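Open day hosts and demonstrators wanted (paid, January)

Kairys, Unit 11, Bondside
Apply to: Marlene Weidemann, visits and events

Every January we unlock the front doors at Kairys and let the public in to look at the robots. Last year more than 2,000 people came, which was pleasing, and most of them arrived before lunch, which was less so. The queue went past the bike racks and met the queue for the bakery. Several people visited us by mistake and stayed for the talk.

We are looking for hosts and demonstrators for the next one. You would work two preparation evenings and the open day itself, and you would be paid for all of it, including the part where you eat our sandwiches.

What we do here

Kairys teaches robot arms to handle ordinary household things. We work on the small stuff: picking up, putting down, passing over, stacking, not dropping. It's slow work and looks slower from the outside. Visitors who have seen films tend to expect something that walks in and takes their coat. What they get is an arm on a table, thinking about a cup.

Your job is to make that interesting. It is interesting, as it happens, but somebody has to stand beside it and say so with conviction at half past three in the afternoon.

The jobs

Table demonstrators. You stand at a table with an arm and run a short programme of pick-and-place tasks, once per group. An engineer sets the arm up and stays within shouting distance. You start each run, explain it while it happens, and put everything back for the next lot. Children will ask if it can pick up their shoe. The answer is in the handbook, under "Shoe".

Floor hosts. You meet groups at the door, take them round in the right order and bring the same number back. Good shoes and a carrying voice are worth more to us here than a degree.

Try-it-yourself assistants. At the far end of the hall visitors can steer an arm by hand with a controller. You show them how, hold the stop button, and gently end the turn of the adult who has been there for ages while a line of seven-year-olds looks on.

Talk steward. One person only. You look after the small lecture room, where Zewditu Kassa gives her talk on how an arm learns from people's movements, and Ya-wen Yu follows with a live session on grasping. You mind the microphone, the doors and the clock. Both speakers have been told when to stop. Neither believes it.

What a demonstration is like

The tables are plain on purpose. We keep the surface clear and hang cloth behind it so that the arm has little to look at apart from the job, and visitors often ask when the rest of the display is going up. A usual run has one or two everyday objects and a gripper with two fingers, which open, travel, close and lift. The wrist camera sees the work from just behind the fingers, and that view goes up on the big screen beside the table.
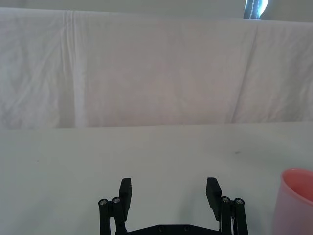
The screen is what people watch. They will stand in front of a real machine doing a real thing and look at the television next to it. Don't fight this. Point at the screen, say what the fingers are lining up with, then point at the table. After two or three goes most groups get the idea and start guessing what will happen, and the guessing is the best part of the day.

Some runs will fail. The fingers will close on nothing, or nudge the object away and set off after it. Please don't apologise for the arm or make up a reason. Say it missed, say we'll try it again, and try it again. Groups like a miss far more than Lutz Stüber, who runs the lab, would wish.

Who we're looking for

You don't need to have worked with robots. Of last year's best demonstrators, one came from a garden centre and one was between degrees in medieval history. We would like you to be 18 or over on the day, happy on your feet for long stretches, and able to explain the same thing many times without going flat.

It helps if you can say "I don't know, let's ask" without blushing. It helps if you speak a second language, so please tell us which. A calm manner with children is needed for the try-it-yourself area, and a calm manner with retired engineers is needed everywhere.

We'd rather not have people who want to sell visitors something, film themselves throughout, or explain to groups that the machines will have all our jobs by spring. If you hold that view, you may discuss it with Lutz at the end. He likes an argument and he will bring the biscuits.

Hours and pay

The preparation evenings run from 6 pm to 9 pm. On the first you learn the arms, the stop buttons and the route. On the second we do the whole thing at full speed with staff playing the public, a task some of them take up with unseemly pleasure. You need to come to both. We can't put anyone beside a moving arm who has missed the safety part, however charming they are.

On the open day, hosts and demonstrators arrive at 8.30 am. Doors open at 10 and close at 5. You get a proper lunch break and a short break each side of it, and we do mean a break, in a room with a door. All hours are paid at the same rate, which we put in writing before you say yes. Travel within the city is covered if you keep the ticket.

We supply a polo shirt in a blue that suits very few people. Wear plain dark trousers, flat closed shoes, and nothing that dangles. Long hair is tied back at the tables.

Access

The hall, the lecture room and the break room are all on the ground floor. Table demonstrators can work seated if they prefer. If you would like a quieter post, ask for the first slot at the talks or the sign-in desk, and say so when you apply so that we can plan for it. You needn't give us your reasons.

How to apply

Write to Marlene Weidemann at the visits desk, or drop a letter in at reception. Tell us:

your name and how to reach you
which job you'd like, and which you'd put up with
any languages you speak
anything about access, food or timing that we should know

Then add a few lines explaining how a zip works, to someone who has never met one. We don't want a CV. Past applicants have sent us drawings, a poem and, in one case, a zip. The plain ones usually do best.

We read everything and reply to everyone. Short chats take place at Bondside in the late afternoon, with Marlene and Mattes Nolte, who looks after the tables on the day. You'll be shown an arm, given the run of it for a few minutes, and asked to talk Mattes through what it's doing. He will pretend to know nothing. He's very good at it.

If you only want to visit, entry is free and you don't need to book, though we do suggest coming after lunch. The bakery would be grateful too.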